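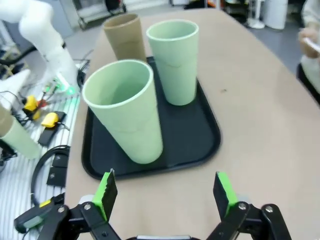

Section 4 covers placing the Dement countertop water filter, connecting it to the kitchen tap and flushing a new cartridge before first use. Read the whole section before starting, as steps 6 to 11 have to be carried out without a break. You will need a flat work surface, a dry cloth, a measuring jug and two cups for the taste samples taken in step 15. Plain open-topped cups stood on a tray with a raised rim, such as the green pair on the black tray, are suitable. Do not use narrow-necked bottles for the samples.

Support > Water filters > Dement countertop > Manual > 4. Placing and first use

4.1 Choosing a position

The housing must stand upright on a level surface within reach of the supply hose. Leave a gap of 142 mm between the top of the housing and any shelf or cupboard above it. The cartridge lifts out vertically and cannot be tilted while it is being removed.

Keep the housing out of direct sunlight and away from the hob. Do not stand it on a draining board that slopes towards the sink.

CAUTION: Connect the filter to the cold supply only. Hot water damages the cartridge and may loosen the hose joints.

4.2 Connecting the tap adaptor

1. Unscrew the aerator from the end of the tap spout. Turn it anticlockwise when seen from below.
2. Check the thread. If it is on the inside of the spout, fit the brass insert from bag B. If it is on the outside, leave the insert in the bag.
3. Place the flat rubber washer in the adaptor.
4. Screw the adaptor on to the spout by hand until it stops. Do not use pliers or a spanner.
5. Push the white hose on to the adaptor outlet as far as the blue line, then slide the collar down over the joint.

Note: Taps with a pull-out spray head cannot be used with this adaptor. The Breststead under-sink kit is the correct part for these taps and has its own instructions.

4.3 Fitting and flushing the cartridge

6. Remove both end caps and the film from the cartridge. Rinse the outside under the cold tap for a few seconds.
7. Lower the cartridge into the housing with the arrow pointing up. Turn it clockwise until the two marks line up.
8. Fit the lid and close both clips.
9. Set the diverter lever on the adaptor to FILTER and open the cold tap slowly, to no more than half its travel.
10. Check each joint for drips. If a joint drips, close the tap, refit the joint and repeat step 9.
11. Run water through the filter into the sink for 255 seconds. The water will be grey at first. This is fine carbon dust from the cartridge and is harmless.
12. Close the tap and leave the filter to stand for ten minutes.
13. Run a further two litres into the jug and pour it away. It may be used on house plants.

CAUTION: Do not drink the water from steps 11 and 13.

Note: Small bubbles may appear in the water for several days after a new cartridge is fitted. Water drawn into a jug clears from the bottom upwards within a minute or so.

4.4 Taste samples

14. Set the lever to TAP and run the water until it is cold. Fill the first cup.
15. Set the lever to FILTER, wait five seconds and fill the second cup. Mark or place the cups so that they cannot be confused.
16. Leave both samples to reach room temperature, then compare them for smell first and taste second.

If there is no difference, check that the cartridge is fully turned home (step 7). A cartridge that has not been locked allows water to pass around the seal. If the filtered sample tastes of plastic, repeat steps 11 to 13 once.

4.5 Setting the cartridge counter

The counter is on the underside of the lid. It is supplied set for soft water, which gives a cartridge life of 2,000 litres. For hard water, hold the button until H is displayed and release it. After each change of cartridge, hold the button until the display returns to zero.

The counter does not record water drawn with the lever at TAP.

Note: If the filter has been out of use for more than a week, flush it for two minutes before drinking from it. After more than two months, replace the cartridge.

Spare washers, inserts and clips are listed in Section 7. Cartridges marked Angelovski fit the older square housing and must not be used in this one.

Text: Azlan Siregar. Technical check: Manolis Xenos. Revised September.

Search this manual Enter a word or part number Go

3 comments | 12 shares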